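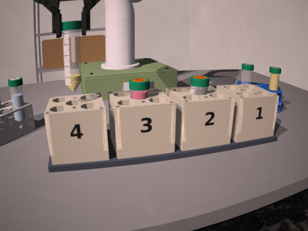 1/ Switching our water over – a thread

So we finally left the old well behind and got hooked up to the Zikordale town line, and I've had so many kind messages asking how it went that I'm putting it all in one place.

2/ The trench from the road to the house came to 136 feet, and the crew had it filled back in after two days. Pinto, our old beagle, supervised every inch and is still tired.

3/ The first bill was $45 – more than I'd hoped, but the pump was costing us plenty in electricity. My tea tastes different. Not bad, just softer somehow, and I'm using less sugar!

4/ If you're out toward Stodness and thinking it over, ask the office about the October sign-up. They were so patient with me on the phone, and I do go on.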